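Wednesday at the robot kitchen

A few of us went over to Caleck's open afternoon at the Pretorius building, lured by the word "kitchen" and a promise of biscuits. The biscuits were real. Much of the food on the table was the toy sort, which seemed wise given that a robot was in charge of it.

Lerato Zwane ran the demonstration and was admirably calm throughout. Her team has been working on table-top chores for nearly 3 years, and the arm, which they call Okar, spends its days among strawberries, a ketchup bottle and a toaster oven.
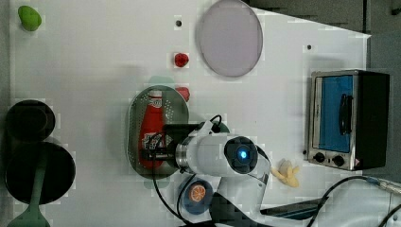 Lerato told us the software keeps a tally of every attempt, good or bad, and that the number stood at 2594 when we walked in. I asked how many of those were good. She offered me another biscuit.

What surprised most of us was the pace. Anyone brought up on films will expect a robot to whirl about. Okar moves like a man looking for his glasses, and you find yourself leaning forward to help. We were asked not to. 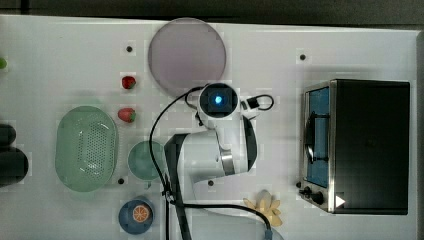
There were two sessions and ours overran, mainly through our own questions. Could it do the washing up? No. Would it ever? Lerato said to ask her again in a while. Someone from Asarine wanted to know if it could butter toast, and was told that butter is a long way off.

The next open afternoon is in March. Put your name on the sheet by the front desk, and go easy on the shortbread.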